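Flovow pauses Dzene bedroom tidy-up software after gripper fault in simulation

For release in January

Hi, I'm Vasanthi Palaniappan, and I run arm safety at Flovow. I usually leave press releases to people who are better at them, but this one is about a fault my own team let through, so I asked to write it myself.

Dzene is our software for picking up toys in a child's bedroom and putting them away. It hasn't gone into anyone's home. Everything so far has been done in simulation, and that's where we ran into trouble. In a set of 400 simulated pickups, the arm kept moving down after the gripper had already touched something in 16 of them. It should have stopped right there. In the worst run it pushed a toy clear through the mattress – the simulated one, thank goodness – before the time limit ended the run.

Līga Butkienė on our controls side tracked it down over a very long evening (she sent me the log at 2 a.m. with no message, just the log). Our contact check was reading the height of the main body of an object and skipping anything thin that stuck up from it. Antennas, handles, little flags, that kind of thing. The arm thought it still had room to go, and the stop signal came in 80 milliseconds late or got thrown out as noise. We had tested plenty of plain blocks and balls, and they never showed the problem. I should have asked for odder shapes a lot sooner, and I'm sorry we didn't catch it before we shared the January build.

So Dzene is on hold. If you work at Veltia or Draletti, our two test partners, please stop using that build now, even if your own runs look fine. Don't load it onto a physical arm at all. We'll send both of you the old build by the end of the month, along with the full logs.

We've already written a new check that looks at the whole outline of an object, thin parts included. It has been through 102 runs without a late stop, and I'm happy about that, but it's too few for me to sign off on. We're going to repeat the full set of 400 with toys crowded close together, and Līga gets to pick the toys. I don't get a vote!

If you've seen something similar in your own work, I'd really like to hear about it. Write to the Flovow press desk, put my name on it, and it'll come straight to me.
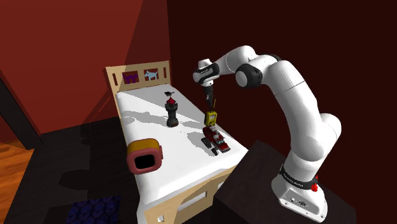
Simulated bedroom pickup: the gripper over a yellow toy with a thin antenna, right by a dark red truck. Credit: Flovow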